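5. Setting Up a Phone Bank Campaign

This section covers the creation of a phone bank in the Plulon campaign console, from contact import to caller assignment. It applies to version 14 and later. Installation of the console is covered in Section 2.

Last revised 19 January 2018

5.1 Before You Start

You need the following:

An account with the Organizer or Administrator role.
A voter contact file in CSV format, saved with UTF-8 encoding.
An approved call script.
At least one outgoing number registered under Settings > Numbers.

Note: Accounts with the Caller role can open a phone bank but cannot create or edit one.

5.2 Importing the Contact File

1. Open Contacts > Import and select New Import.

2. Choose the CSV file. A single file may hold up to 2000 rows. Split larger files before import; rows past the limit are dropped and listed in the import log.

3. Match each column to a Plulon field. First Name, Last Name, Phone and Precinct are required. Columns left unmatched are skipped.

4. Set Duplicate Handling to Merge or Keep Both. Merge compares phone number and last name only.

5. Select Run Import. When the status changes to Complete, open the log and check the rejected rows.

CAUTION: An import cannot be undone once a call has been logged against any contact in it. Check the precinct column before you continue.

5.3 Creating the Phone Bank

1. Open Outreach > Phone Banks and select Create.

2. Enter a name. Names may be up to 43 characters long and may not contain a slash.

3. Select the contact list. To call part of a list, apply a filter by precinct, party registration or last contact date.

4. Attach the call script. Insert merge fields with the Field button. Merge fields typed by hand are read as plain text.
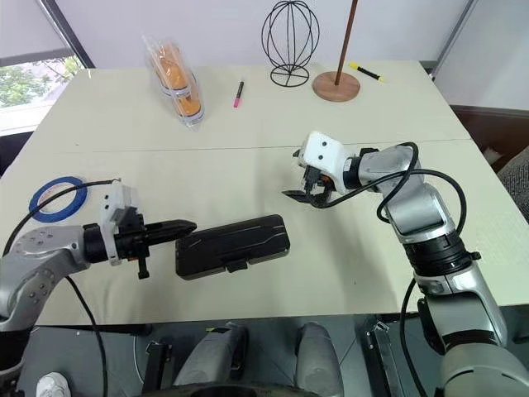
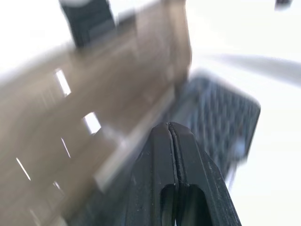 5. Set the calling hours. The console uses the time zone of the contact's area code unless a time zone column was imported.

6. Set Maximum Attempts. The default is three. A contact that reaches the maximum is moved to the Closed list.

7. Select Save as Draft.

CAUTION: Calling hours are not checked against state or local law. Confirm the permitted hours for each state in the list.

5.4 Response Codes

Each call must end with a response code. The standard set is Strong Support, Lean Support, Undecided, Lean Oppose, Strong Oppose, Refused, Not Home, Wrong Number and Do Not Call. Up to 18 custom codes can be added under Settings > Responses.

Do Not Call takes effect at once and applies to every phone bank in the account. Only an Administrator can remove it.

Note: If you exchange data with Prika, map custom codes on both sides before the first sync. Unmapped codes arrive as Undecided.

5.5 Assigning Callers and Opening the Bank

1. Open the draft and select the Callers tab.

2. Add callers one at a time, or select a saved team.

3. Select Test Call. The console dials the number in your own profile and displays the script as callers will see it.

4. Check that the merge fields are filled in and that the outgoing number is correct.

5. Select Open Bank. Callers receive a sign-in link by email.

To stop calling for a short time, select Pause. Calls in progress are not cut off. To end the phone bank, select Close, then export the results from the Reports tab.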